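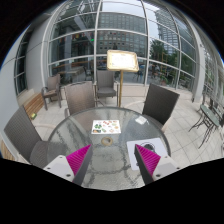

Keerthana Menon wrote to ask how on earth you get a glass patio table clean without it drying all streaky, as she'd been at hers for an entire Sunday and it looked worse than when she began. I know that feeling so well! I've had a round glass table with an umbrella hole for years, and I've made every mistake going, so let me save you some elbow grease.

First job, clear the top. Mine collects paper like a hall shelf does: leaflets, napkins, the takeaway menu we were going to order from and didn't. Don't let paper sit on it overnight. One good dew and you'll be picking it off with your fingernails (a wet cloth laid over the stuck bit for 9 minutes will loosen it, if you're already in that pickle).

Then brush before you wipe. Grit and pollen turn into mud the moment they meet water, and mud is what makes the streaks, plus it can scratch. I use an old soft dustpan brush.

For washing, a bucket of warm water and a tiny squirt of washing-up liquid. I mean tiny. I used to glug it in and then wonder why the table had a film on it. Rinse with clean water, then go over it with a window squeegee, pulling towards you. If your glass is the rippled sort, like a lot of garden tables, the squeegee skips over the dips, so finish with a dry microfibre cloth and go round in circles.

Do it in the evening or when it's cloudy. In full sun the water dries before you get there and you're back to square one, which I suspect was Keerthana's trouble.

The ring in the umbrella hole lifts out on most tables, so pop it out and soak it with the dishes. You would not believe what lives under mine. An old toothbrush does the inside edge, and the rim of the table too, where green gunk likes to settle.

And do the underside! With clear glass you see straight through, so a grubby underneath makes the top look dirty however hard you've scrubbed. I sit on the ground with a cushion and a damp cloth and mutter.

Woven chairs get the soft brush as well, then a hose, and I tip them forward to drain. Mine stay out until October, and the seats want a good 30 minutes in the breeze before anyone in light trousers sits down.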